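Freezing whole pork shoulder vs. cutting it up first
Cooking and Kitchens > Buying, Storing, Freezing
18 replies, 1077 views. Showing 1 to 9

brinebucket
Posts: 152
The Gorkaler on the east side has bone-in pork shoulder marked down again and I bought three of them. Last time I froze them whole in the store wrap and it took forever to thaw one, most of three days in the fridge. I'm thinking of cutting them up before they go in this time. Does anyone do that, and does the meat suffer? We mostly make chili, pulled pork and a kind of stew with hominy.

panhandle_jo
Cut up two, leave one whole. Pulled pork is better from a whole shoulder and the bone helps. For chili you are going to cube it anyway, so do it now while you have the knife and the big board out.

Freeze the cubes flat on a sheet pan for a couple of hours, then bag them. They won't stick together and you can pour out what you need.

tallowandsalt
I disagree about the cubes. Small pieces have more cut surface and they dry out in the freezer faster. I cut a shoulder into three or four big chunks and wrap each one tightly in plastic and then foil. A chunk thaws overnight and you cube it while it is still a little stiff, which is easier on the hands than cubing it soft.

panhandle_jo
They dry out if you leave them in there eight months. I use mine in six weeks. Never had a problem.

brinebucket
Posts: 152
Six weeks is optimistic for us, there are only two people here. What do you do with the bone?

panhandle_jo
Bag it and save it for beans. Leave some meat on it.

coldcellar
Check the weight on the label against a scale when you get home. The shoulders at our Gorkaler were packed with a lot of liquid in the tray. One I bought in July weighed 3064 grams out of the package and the sticker said more. I took it back to the counter and they gave me the difference without any argument.

Also look for the words "enhanced" or "solution added." Those are already salted. If you make your usual chili with it you will have to cut the salt by a lot. I ruined a pot that way.

tallowandsalt
Agree on the solution. I won't buy that kind even on sale. You are paying meat prices for salt water, and it never browns right.

greasy_apron
It browns fine if you dry it off and don't crowd the pot. I have bought it for years. Just don't salt until the end.

tallowandsalt
It steams first and then it browns, and by then the inside is tough. For pulled pork it doesn't matter much. For stew I can tell.

greasy_apron
Then we have different stoves.

mrs_oddlot
For what it's worth, I had the same question and found an old piece in the Sornden Home Pages, the newsletter the county library keeps copies of. The writer bought four shoulders and tried each one a different way. I saved the page and am pasting it as it came out. It starts in the middle because the first half was on the page before.
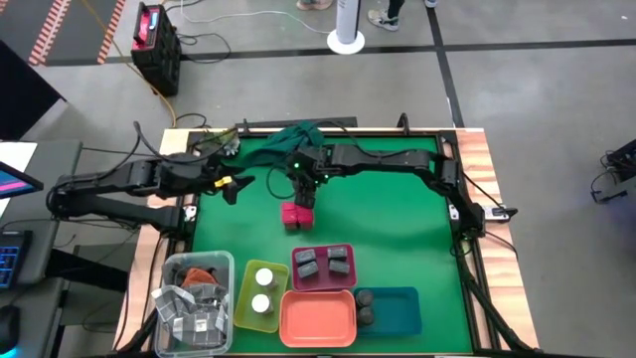
Sornden Home Pages, No. 158, p. 7

(continued from p. 6) the whole shoulder, wrapped in the store plastic with nothing added, had gray patches along the fat side after five months. They trimmed off easily and the rest was good. The large chunks in plastic and foil came out best, with almost no ice inside the wrapping. The cubes were fine at two months and stringy at five. The cooked and shredded pork, frozen in its own broth, was the one my family asked for again, and it took up the least room.

I would not cook all of it ahead, as shredded pork is only good for a few dishes. But if the freezer is small, it is worth doing with at least one.

mrs_oddlot
So you are both right, depending on how long it sits. I do the shredded kind now in quart containers. Leave an inch at the top or the lid comes off.

tallowandsalt
Chunks won. I'll take it.

panhandle_jo
Cubes were fine at two months, which is what I said.

coldcellar
What containers do you use? The Skolano ones I bought cracked on the bottom the second time through the freezer.

mrs_oddlot
Old yogurt tubs, mostly. I let the pork cool in the fridge before I fill them.

brinebucket
Posts: 152
Thanks, everyone. I looked at the labels and none of mine have solution added. One is going in whole, one in chunks, and I'll cook the third tomorrow and freeze it in broth. The bones are already bagged. I'll write the month on everything, which I didn't do last time.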